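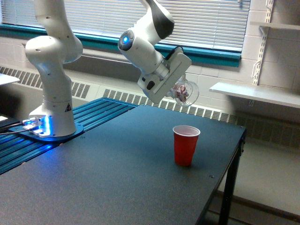
Figure 5.1 A robot arm holding a clear round container over a red plastic cup. The blue lights on the base and wrist show only what the controller believes.

Chapter 5
When the Robot Says It Is Fine

On a Thursday in September, an arm in the Kirkegaard teaching lab let go of a container 16 times in one afternoon. It had been asked to let go of it zero times. After each drop the arm carried on to the next position, opened its empty fingers with great care, and reported a successful delivery. The log for the day shows a perfect score.

Lærke Lykkegaard, who was running the session, first blamed the container, then the cup, then a student named Cameron Forsyth, who had been standing nearby. All three were cleared. The fault was in a setting called grip timeout. After four seconds of holding still, the controller cut power to the fingers to keep the motor cool. Somebody had thought this a kindness to the motor.

A dropped plastic ball hurts no one. The same setting had been copied, along with the rest of the file, to a larger arm at Jareck that lifted steel parts weighing almost 50 pounds. That arm dropped one as well, onto a stretch of floor where a technician had been kneeling earlier in the shift. Its log was perfect too.

This chapter is about faults of that kind: the ones a machine does not notice and therefore does not mention. We start with the difference between a command that was sent and a job that was done. Section 5.2 covers ways to check a grip, including finger position, motor current and plain weight. Section 5.3 looks at what an arm should do when it loses power while holding something, a question best settled before it comes up.

Before you read on, write down every way you can think of for a held object to end up on the floor. Keep the list. You will be adding to it in Section 5.4.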